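Share 3 | 16 Comments

Sep 4, 2024

I logged Grirau last night! If you've spent any time tuning around medium wave after dark you'll know why I'm typing this with a grin and far too little sleep. It's a small station, it shares its channel with at least two much louder ones, and I have been chasing it on and off since I got back into the hobby.

It came up just before the top of the hour. I'd been sitting through a mess of music and talk, all of it rolling over itself the way it does, when the louder signal dropped into a deep fade and there was a woman's voice, slow and very clear, giving the station name. Then a few notes of what I think was an accordion - and gone again. I have it on the recording and I've played it back more times than I'd like to admit. The name is there every time, so it goes in the book.

The receiver was my old Harahap portable, which I know some of you think is a terrible radio. It drifts until it's been on for half an hour, the tuning knob has a flat spot, and the audio filter is either too wide or much too narrow with nothing in between. But it nulls beautifully. Turn it a little on the table and a local station just sinks away, and what's left underneath is where all the fun is. I've owned receivers that cost a lot more and I keep coming back to this one.

The other half of the story is the new loop antenna. I built it in April, took it apart in June because the tuning capacitor was scratchy, and put it back together last week with a better one out of a junked tuner. It now covers the band from 600 kHz up without any fuss. Below that it gets lazy and I need to add a few turns, which is a job for a rainy weekend.

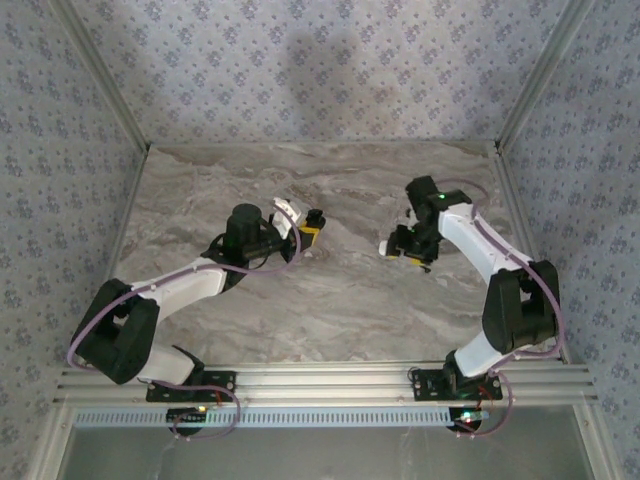

Building the loop stand took me longer than winding the loop. My first one was scrap lumber and it wobbled every time I touched it, so a null I'd spent five minutes finding would disappear as soon as I reached for my coffee. I've been thinking about redoing the base with aluminum extrusion, the slotted kind sold by the metre, since you can bolt things down and slide them over later when you change your mind. And I always change my mind! The loop itself would stay on a wooden cross, well clear of the metal. If anyone has tried this and found it pulls the null off, please tell me before I start cutting.

On to the rest of the night, because Grirau wasn't all of it. Tullemmont was in like a local for a good stretch, with a long phone-in about road repairs that I got completely absorbed in. I don't live anywhere near there and I now have opinions about their bridge. Inen was weaker but steady, playing dance music with hardly any talk, and it took me ages to get a proper ID. That one isn't new for me, but I hadn't heard it since the winter and it was nice to have it back.

With Grirau in the log my total now stands at 106 stations, all from this same spare room, all on the portable. I know there are people who get that many in a good weekend. I don't mind a bit. I like doing it slowly, with headphones and a pencil, and I like that I can remember something about nearly every one of them.

I'm going to write up the reception report tonight and mail it on paper with return postage tucked in. Small stations seem to enjoy getting a real letter, and my replies have been much better that way than by email. My report to Tullemmont came back with a car sticker and a handwritten note on the back of a program schedule, and it's still pinned up over the desk.

Conditions look quiet again tonight, so I'll be back on the same channel a little earlier this time, hoping for a longer piece of audio. If you're up and listening too, leave your log in the comments and let me know which direction you had your antenna pointed.

16 Comments | Share this post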